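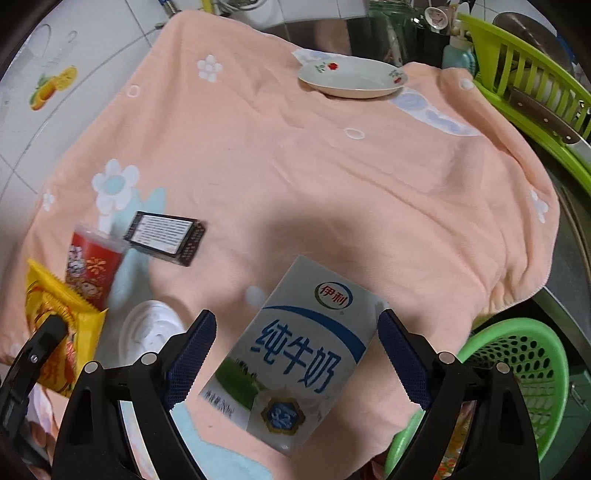

Drundano Shelving System - Set-up Guide - Page 15

Levelling the unit and fixing it to the wall

The instructions in this section apply to the Drundano tall bookcase and to the Drundano corner bookcase. Owners of the Tian low cabinet should turn to the next section, as that model stands on a fixed plinth and has no adjustable feet.

Before you begin

The frame must be fully assembled and the back panel pinned in place. Do not fit the shelves or doors at this stage. Two people are required to raise the unit to an upright position. You will need a spirit level, a pencil, a cross-head screwdriver, a drill and the bag of fittings marked W.

Caution: The screws and plugs in bag W are intended for solid masonry only. For plasterboard, stud or older lath walls, obtain suitable fixings from a hardware shop and follow the instructions supplied with them.

Levelling

1. Stand the unit in its final position, leaving a gap of 15 mm between the back panel and the wall. If there is a skirting board, measure from the wall surface.

2. Place the spirit level on the base panel, first from side to side and then from front to back.

3. Turn the adjustable feet by hand until the base is level in both directions. Turning a foot clockwise raises that corner. The feet must not be extended by more than 56 mm. Where the floor falls away further than this, place a firm packing piece under the foot concerned.

4. Check that all the feet are bearing on the floor. A unit that rocks when pressed lightly at a top corner has not been levelled correctly - repeat step 3 before going further.

Note: On thick carpet the unit may settle after loading. Check the level again once the shelves have been filled.

Fixing to the wall

5. Hold one wall bracket against the top panel, 100 mm in from the left-hand side, and mark the position of the holes on both the panel and the wall. Repeat on the right-hand side.

6. Move the unit clear of the wall. Check the marked area for hidden pipes and cables before drilling.

7. Drill the holes, insert the plugs and wipe away the dust.

8. Screw the brackets to the top panel, return the unit to its position and check the level once more. Fasten the brackets to the wall, tightening each screw a little at a time.

Caution: Never use the unit without its wall brackets, even for a short period. Children must not be allowed to climb on the frame or hang from the shelves.

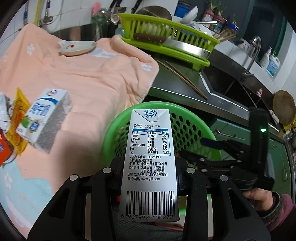
Milk carton, side with nutrition table

Fitting the shelves

9. Insert the shelf pegs at the chosen heights, making sure that each set is in the same row of holes. Push every peg fully home.

10. Lower each shelf on to its pegs with the finished edge facing forward. Begin with the lowest shelf, and place the heaviest items there.

Replacement pegs and brackets may be ordered from Drandance stockists. Doors from the Nurnum range can be added to the tall bookcase only; the hinge positions are given on the sheet packed with the doors.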